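4. Recording demonstrations in simulation

Read this section before you record your first batch. You need the Plokulari desktop client, a paired set of hand controllers and a task file from the Wandum library. 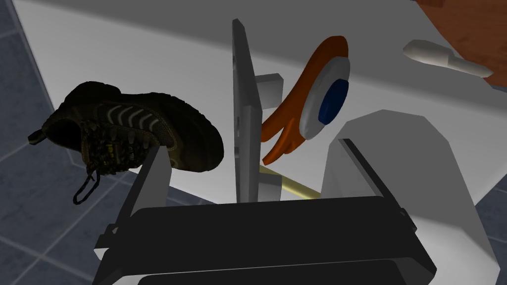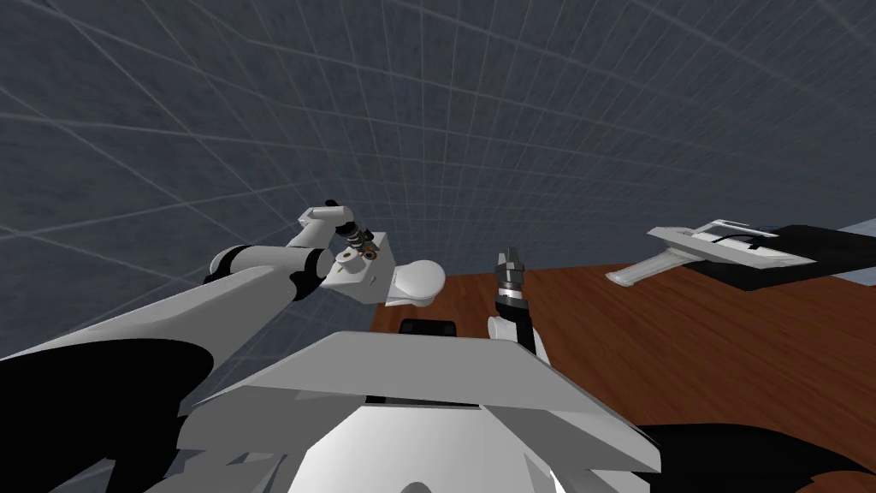
Figures 4-1 and 4-2. Simulated views with a gripper in sight.

4.1 Start a session

1. Open the client and choose Record, then New Session.
2. Load the task file. Wait until the status light in the client turns green.
3. Type your operator name exactly as it is in the user list. Two spellings count as two operators.
4. Set the episode limit to 30 seconds. Longer tasks have their own limit in the task file – leave it alone.

4.2 Record an episode

1. Hold both controllers at rest and press Sync.
2. Press Start. Move at an even pace and keep the object of the task in view of at least one camera.
3. Press Stop when the task is done, then mark the episode Success or Fail.
4. Press Reset. The objects are placed again at random.

Note: Keep failed episodes. They are stored in a separate folder and are used to train the success checker.

Note: If an object falls through a surface or shakes in place, mark the episode Discard. This is a physics error and should not be marked Fail.

Caution: Do not press Sync during an episode. The arms will jump to the new pose and the recording cannot be repaired.

4.3 Check and upload

1. Play back every episode at 2x speed.
2. Confirm that the camera streams and the joint log end on the same step.
3. Upload when the batch reaches 200 episodes. The client does not accept batches over 700.

For new task files, write to Liesl Mayrhofer at the Samgate office. Controller pairing is covered in section 3.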